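Nov 8, 2022

# Two grippers, one basket: a talk with the test lead at Brarnesov

The test room of Brarnesov is on the second floor, behind the kitchen. The person who leads the gripper tests there asked me not to print a name, "because the work is from the whole group, and I am only the one who likes to talk." We spoke for two hours in October, mostly standing.

The group compares two models of hand-held gripper, the Anance and the Fairclough. An operator holds one in each hand and does a simple household task, and the movement is recorded for teaching a robot arm later. In the first round, each pair was used for 120 recordings. In total the group has now 755, if one counts also the older ones from spring.

I asked why they did not start with the arm directly.

"We did, last year," the test lead said. "It was slow. With the arm, a new operator needed a full morning before he could pick up anything. With the hand-held ones he starts after a short explanation, and he makes his mistakes quickly. I prefer quick mistakes."

The task I was shown is putting small things into a plastic basket. It sounds easy, but the test lead told me that it separates the good grippers from the bad ones very well. The fingers must open wide enough for a blocky object, and they must also close without pushing it away over the table.

"People look always at the force," the test lead said. "For me the opening is more important. If the fingers open too little, the operator begins to turn the wrist in a strange way, and then the robot learns the strange way."

The cables are another subject on which there are strong opinions in the room. One operator wants them over the forearm, another wants them straight down from the table – and both are sure that the other way is wrong.

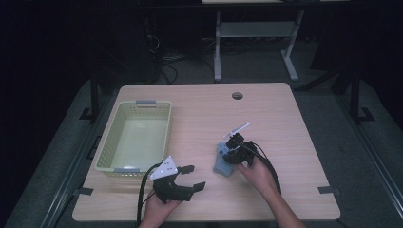
## What the marker plates changed

The first plates were too small, and the tracking lost them when the operator leaned forward. The group tried 4 versions before it was satisfied.

"The plate must be visible, but it must not hit the other hand," the test lead explained. "When both hands work close together, this is a real problem. We cut the corners of one version with a kitchen knife. Please write that, it is true."

For the next round the recordings will go to Akby, where the arm is standing now. The Fairclough is the favorite for small objects, the Anance for everything with a handle. A final choice is planned after the arm has repeated the basket task with both.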